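家务场景上线前安全检查表(附检查意见)
适用范围:Paltlow 仿真住宅,拐角走廊及相邻区域;整理、收拾、擦拭、开关门类任务 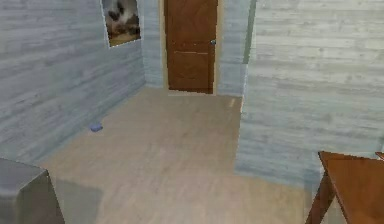 拐角走廊,朝木门方向。门关着,左墙根附近的地板上有一件蓝色小物件。

版本:2022年4月修订
填表方式:每项先写结果,再写意见。结果只用四种写法:通过、待改、暂缓、不适用。意见栏不限长短,我自己一向写得长,请各位看的时候多担待,也欢迎你们写得比我还长。

写在前面的几句话

这份表最早是给车间那边用的,格式很硬,一行一个勾,打完就交。后来我们开始做家里的活儿,收玩具、擦桌子、把门带上、把东西送到另一间屋里去,大家就发现光打勾不够用了。车间里一个料箱该放在哪儿,地上有黄线画着;家里一件小东西掉在墙根,它该回哪儿去,得看是什么、是谁的、主人还要不要。所以这一版我把意见栏放宽了,想到什么就写什么,写错了下次再改。

常有人问我,机器到底能不能做家务了。我每次都想给个痛快话,每次都给不出来。能做一部分,而且那一部分做得比去年像样多了,看着真叫人高兴;可是离“出门上班,回来家里收拾好了”这句话,还隔着好些屋子、好些地板和好些门。这张表就是用来量一量隔着的这一段的。它查的是场景和任务的安全条件,顺带也把我们对机器现状的判断记下来,免得半年以后谁都说不清当时为什么放行、为什么没放行。

仿真一侧用的是 Paltlow 住宅包,控制和任务调度走 Cusico,真房间在 Åberg 试验公寓,车间对照组在 Taden 那条装配线旁边。下面提到这几处,就直接叫名字了。

第一部分 通道与门

1.1 通道是否连续,从前景区域到门口有没有断头
结果:通过
意见:地板从近处一直通到门前,拐角右边那面浅色的墙凸出来以后,后面的地面还接得上。规划器在这里没有报过断点。不过请注意,右边这面墙很大,贴着它走的时候,门前那一小段要走近了才看得全。人走到这种拐角会自然放慢一点,伸头看一眼,机器得由我们替它写上“放慢”这一条。目前写上了,速度上限在拐角前生效,过了拐角再恢复。

1.2 拐角盲区是否设置减速
结果:通过
意见:见上一条。补一句:减速区的边界我希望往外再挪一点,让它在还没看到门的时候就慢下来。真房间里,孩子和狗都喜欢从拐角后面冲出来,这个习惯大概全世界都一样。仿真里目前不放人也不放宠物,这项在第六部分另有说明。

1.3 门的状态是否与任务描述一致
结果:通过
意见:任务描述写的是“门关闭”,场景里门也是关着的。这一项看起来像是白查,可我们吃过亏:有一次描述写着开门状态,场景里却是关的,规划器理直气壮地把路线画到了门板另一面。请每次载入之后都看一眼,费不了多少工夫。

1.4 门把手是否可辨认、可抓取
结果:待改
意见:把手在门的右侧,圆的,小小一个,带点灰色的金属光泽,在棕色门板上还算显眼。辨认没有问题,从远处就能找到这个亮点。问题在抓取。圆把手对人来说再普通不过,手一握一拧就行;对两指夹爪来说,它又滑又没有方向,夹住了不等于拧得动。拧的时候手腕要跟着把手的轴转,稍微偏一点就脱开。建议做两件事:一是把把手的摩擦系数从理想值降下来,照着 Åberg 那边的旧把手调;二是加一个执手式把手的变体,让任务成绩分开统计。现在两种门混在一起报成绩,数字好看,可是谁家的门都开不利索。

1.5 门槛是否会绊住底盘
结果:通过,附意见
意见:门底和地面交接的地方有一条细细的浅棕色线,是门框的一部分。碰撞模型里它是平的,轮子过去没有感觉。Åberg 公寓的门槛是凸起来的,轮子过去会磕一下,托盘上如果有杯子,杯子会跳。请把“平门槛”这三个字写进场景说明,别让后来的人以为过门这一项已经在各种门槛上都查过了。

1.6 门框与墙的间隙
结果:通过
意见:浅色门框把深一点的门板围得很清楚,分割网络在这里表现稳定。没有别的要说。

第二部分 地面

2.1 地面材质与反光
结果:通过
意见:米色的木纹地板,纹理很淡,往房间深处走。这样的地面对里程计其实不太友好,特征少,但目前没有看到漂移报警。有几处颜色略深的柔和斑块,我们专门看了分割结果,没有被当成水渍或者障碍物。这一点我是满意的。去年的模型看到地上颜色一变就要停下来想半天,像一个怕踩脏鞋的客人。

2.2 墙地交接处是否清晰
结果:待改
意见:右侧浅色墙的墙脚有一条略微发糊、颜色偏暗的带子,墙的纹理和地面混在一起。左墙同样也有点软。对人眼来说无所谓,对贴边清扫的任务就有关系了:边线模糊,机器会宁可离远一点,于是墙脚永远扫不到。住过有灰的屋子的人都知道,灰就爱待在墙脚。建议提高这里的渲染精度,或者直接加一条踢脚线。真房间里是有踢脚线的,加了反而更像。

2.3 地面阴影是否被误判
结果:待改
意见:左下角灰色大件旁边的地上有一片偏灰的软影子,桌子下面也有一道淡淡的影子。桌下那道没有出过问题。灰色大件旁边那片,在擦地任务里被判成过“待清洁区域”,于是机器对着一片影子很认真地擦。我看回放的时候又心疼又想笑。请在训练集里多补一些影子的样本,尤其是边缘不清楚的。

2.4 地面是否有未登记的物件
结果:待改
意见:地上那件蓝色小东西,偏紫一点的蓝,圆角,大致是个小长方块,靠近左墙根。登记表里它只有一个编号,没有类别。请看第三部分,我在那边写得比较多。

第三部分 地上的小物件

3.1 物件是否可被检测
结果:通过
意见:颜色和地板差得远,周围又空,没有别的东西挨着它,检测很稳。这是最容易的一种情况,请不要拿这个成绩去推断杂乱房间里的表现。真正的客厅地板上,小东西是一堆一堆的,袜子压着积木,积木底下还有一张超市小票。

3.2 物件类别是否明确
结果:待改
意见:我们几个看的人意见不一,有的说是玩具,有的说是海绵,也有的说就是个小盒子。人都分不清的东西,机器报了“玩具”而且把握很大,这让我不太放心。我不怕它认错,我怕它认错了还很有底气。类别不同,去处就不同:玩具进收纳筐,海绵回水槽边,盒子嘛,要看里面有没有东西。建议两条。第一,资产表补上类别。第二,类别没补上之前,任务策略改成“放到待认领的位置”,由人来决定。家里放一个小托盘专门收这种说不清的东西,其实很多家庭本来就是这么做的,门口那个碗里什么都有。

3.3 抓取路径是否安全
结果:通过
意见:物件离左墙近,夹爪从墙那一侧下去会蹭到墙板,从走廊这一侧下去就宽敞。规划器每次都选了宽敞的一侧,很好。请保留这条路径的日志,真房间里我们要照着比。

3.4 抓取力度上限
结果:暂缓
意见:类别不定,软硬就不定,力度上限没法填。先按软物处理,夹不起来就报告,不许加力。有同事觉得这样太保守,成绩会难看。我的看法是成绩难看一阵子没有关系,夹碎一件人家心爱的东西,人家就再也不让机器进门了。

3.5 不抓取时的绕行距离
结果:通过
意见:绕得有点远,不过走廊够宽,不碍事。地方窄的屋子里要重新查。

第四部分 家具与大件

4.1 前景木桌:桌面高度、边缘、承重
结果:通过,附意见
意见:右下角的桌子是红棕色的木桌,和远处那扇门颜色很接近。颜色接近这件事我想多说两句。门和桌子在画面上离得远,目前没有混淆,但如果以后把桌子挪到门前面,分割结果就难说了。请把“桌在门前”加进压力测试。桌面边沿有一道浅一点的亮边,放置任务里机器把这道亮边当作桌沿的标志,放杯子时离得规规矩矩。换一张没有亮边的桌子会怎么样,请试一试。

4.2 桌腿是否纳入碰撞模型
结果:待改
意见:桌腿细,颜色又和桌面一样。碰撞模型里桌腿比看到的还细,底盘转弯时擦着过去,仿真里没事,真房间里就是一声响。请把桌腿的碰撞体加粗一圈。人在家里踢到桌腿会疼,下次就绕开了,机器没有这个福气。

4.3 桌子后方的棕色木件
结果:暂缓
意见:桌面再过去一点,右边还露出窄窄的一条棕色木头,像是椅背的边,也可能是另一件家具的角。从这个视角看不出来。请从另一个视角补看,确认之后再填。如果是椅子,“拉开椅子”和“推回椅子”两项任务要不要启用,也请一并写明。我个人很盼着推椅子这一项,吃完饭把椅子推回去,是我家里谁都记不住的一件事。

4.4 左下角灰色大件
结果:待改
意见:平顶,侧面是斜的,中等深浅的灰。可能是电器的一角,可能是桶,也可能是柜子。又是一件说不清的。这一件比地上那件更要紧:是电器,就要查有没有热面和电线;是桶,就要查盖子能不能开、里面的东西会不会被机器当成可以整理的;是柜子,就要查门往哪边开。三种可能对应三套安全条件,目前一套都没有挂上。请资产管理的同事尽快补。补之前,把它整个当成禁触区。

4.5 大件遮挡
结果:通过,附意见
意见:灰色大件挡住了那一角的地面和左墙的墙根。机器对看不见的地方现在会标“未知”,不再默认是空的,这是今年改得最好的一处,我要特别表扬。以前它默认看不见就是没有,和小孩子把手捂住眼睛就以为别人也看不见他,是一个道理。

第五部分 墙面与挂画

5.1 墙面纹理是否造成深度误差
结果:通过
意见:几面墙都是灰蓝色的木板纹,横着走的木纹。右边的最亮最淡,左边的偏灰。纹理都一样,只有明暗不同,匹配算法有时候会把两面墙认成一面,定位跳一下再跳回来。跳的幅度在允许范围里,所以给通过。真房间的墙大多是白的,连纹理都没有,那又是另外一种难。

5.2 挂画的固定与识别
结果:待改
意见:左墙高处挂着一幅带浅色细边的画,画的是一只黑白两色的动物,看着像猫。墙上也就这一件装饰。问题出在识别上:检测器有时会报“宠物”,而且会触发宠物避让,机器就停在画下面等它走开。画里的猫当然不会走。请给墙面高度以上的宠物检测加一条平面判断。但是千万不要把规则写成“墙上的猫都忽略”,真猫是会上柜子、上门框的,养猫的同事已经拿好几段视频来提醒过我了。

5.3 除尘任务是否允许接触画框
结果:不适用
意见:现阶段一律不碰墙上的东西。掸画框的灰这件事,我母亲每个周末都做,手势轻得很,看着像没碰到。要让机器做到那样,还要好久。

第六部分 仿真本身的限度

6.1 场景是否标明为仿真
结果:通过
意见:所有报告的首页都要写。拿仿真成绩对外讲的时候,也要写。

6.2 人员与宠物
结果:暂缓
意见:Paltlow 这一版的走廊任务里不放人和宠物,所以凡是和人共处有关的安全结论,一条都不能从这里得出来。请各位在写总结的时候忍一忍,别顺手带上一句“可与家人安全共处”。

6.3 物理参数是否与真房间对过
结果:待改
意见:地板摩擦对过了,门的转动阻力没有对过,布类完全没有对过。Åberg 的门受潮以后会涩,要先往上提一点才推得开。这种脾气每家的门都有,住久了的人闭着眼睛都会,可是写不进参数表。我的建议是别求一扇一扇地对,把阻力随机的范围放宽,让机器学会觉得不对劲就停下来再试一次。

6.4 渲染柔化
结果:通过,附意见
意见:边缘整体偏软,门框周围和墙地交接处看得最明显。家用机器上装的摄像头本来也不算锐利,镜头上还会沾油,所以软一点我并不反对。只有2.2那一条要单独改。

6.5 累计运行记录是否完整
结果:通过
意见:本轮在 Cusico 上累计跑了 2,586 次,记录齐全。其中 97 次由安全条件触发急停,每一次都有回放可看。急停里最多的是门把手脱手之后手臂摆动超限,其次就是对着影子和挂画犯糊涂的那些。没有原因不明的急停,这一条我看得比成功率重。

第七部分 家务任务逐项意见

这一部分不判通过与否,只写“现在能不能交给它”。写的时候请想着一个具体的家,有老人的也好,有小孩的也好,别想着演示厅。

7.1 捡起地上单件小物
意见:地面空旷、物件类别清楚的时候,可以交给它。慢是慢一点,人弯一下腰的工夫,它还在对准。可是对于弯不下腰的人,慢一点又有什么要紧呢。我去看过一位腰不好的老邻居,她屋里有一根长柄夹子,用了很多年,夹头上的胶皮都磨没了。我想,机器哪怕只做到比那根夹子强一点,就有人真心愿意用。

7.2 收拾一堆杂物
意见:还不行。它会从最上面一件开始,一件一件收,收到缠在一起的就卡住。数据线、耳机线、发圈,都是它的对头。

7.3 擦桌面
意见:空桌面可以。桌上有东西的时候,它现在的做法是绕着擦,擦完一看,每个杯子底下都留一圈。先挪开再擦再放回去,这三步它单做都会,连在一起就容易忘了最后一步,东西挪到一边就算完事了。说起来,这一点倒是很像我家的年轻人。

7.4 开门与关门
意见:推门可以,带执手的门多数时候可以,圆把手不行。关门比开门容易,轻轻推到底就好,只是一定要先确认门缝里没有手。这一条在仿真里查不了,必须在 Åberg 查,而且只许用假手查。

7.5 把东西送到另一间屋
意见:路上没有门槛、手里拿的是不怕洒的东西,可以。端汤不可以。有同事问端水行不行,我说看你舍得哪块地板。

7.6 扫地与擦地
意见:单说扫地,专门的扫地机早就在做了,用不着我们这样有手臂的大家伙。我们能添的价值在于先把地上的东西拿起来,再让小机器去扫。两台配合的流程已经试跑,衔接上还有点磕绊,小机器等不及,大机器又太讲究。

7.7 叠衣服、铺床
意见:布类参数没有对过,不评。请大家不要拿网上的视频来问我了,那些视频我也爱看。

第八部分 与车间对照

有人会问,家里这么难,车间是不是就都好了。我去 Taden 那边蹲了一阵子,把看到的写在下面,供对照。

8.1 取料与放料
意见:料箱位置固定的时候很好,稳当,不知疲倦。料箱被叉车碰歪一点,就要人去扶正。老师傅们已经养成习惯,路过顺手扶一下,都没有人记下来。这种顺手的帮忙请务必记进日志,否则我们会以为机器本来就这么能干。

8.2 收工清台
意见:清台是车间里最像家务的一件活,扫铁屑、归工具、擦台面。归工具它做得不错,工具墙上有轮廓线,放回去正好合上。扫铁屑不行,铁屑会粘在夹爪上,下一步抓什么划什么。暂时还是人来扫。

8.3 地面掉落小件
意见:和走廊里那件蓝色小东西是同一个题目。在车间里,掉在地上的螺钉一律进废料盒,不问它是什么,规矩简单,机器也就学得快。家里没有这样的规矩,谁也不会同意把地上的东西一律扔掉。我越来越觉得,家务的难处有一大半在这里,手上的功夫反倒追得挺快。

8.4 人机同区
意见:车间有围栏、光幕和培训过的人。家里什么都没有,还有光着脚走来走去的人。两边的安全条件不要互相套用。

第九部分 转入真房间前必须关闭的项

下列 7 项没有改完,不进 Åberg。请负责的同事改完后在原表上改结果,并保留旧意见,不要删。

(1)1.4 门把手摩擦参数与变体
(2)2.2 墙脚边线
(3)2.3 影子误判
(4)3.2 地面物件类别(2.4 随此项一并关闭)
(5)4.2 桌腿碰撞体
(6)4.4 灰色大件类别与禁触设置
(7)5.2 挂画触发宠物避让

6.3 的物理参数可以带着问题进,到真房间里边测边改。暂缓的几项不拦,但进去以后相应的任务要锁住,不许临时打开。我知道参观的人一来,大家就想多演两样,请忍住。

第十部分 现场检查的几点提醒

每次载入场景后,先不要启动任务,静静看一会儿。门的状态、地上的东西、桌子的位置,和说明对一遍。

急停按钮在仿真里也要按一次。很多人笑我,仿真里按它做什么。按的是手的习惯。

看回放请从急停前 4 秒开始看,太短看不出它为什么慌,太长又容易走神。

意见栏里请写看见的,也写拿不准的。“像是椅背”就写像是椅背,不要为了表格整齐就写成椅子。后面的人会照着你的字去设参数。

成功的也请写几句。只记毛病的表看久了,人会灰心。比如这一轮,它第一次把那件蓝色小物件捡起来以后停了一下,按照新策略放到了待认领的位置,没有自作主张往收纳筐里丢,屋里好几个人都叫了一声好。

遗留问题

灰色大件从哪个资产库来的,还没有查到。
右侧棕色木件等补看视角。
执手式把手的变体已经提了需求,排期在六月。
假手还缺一只小号的,孩子手掌大小,采购单已交。
踢脚线用什么颜色,两边争了几天,我的意见是跟门框一样的浅棕,谁有更好的主意请写在下面空白处。

本次结论:有条件通过。仿真内继续运行,真房间暂不放行,第九部分关闭后复查。

检查人:________ 复核人:________
补充意见(可另附页):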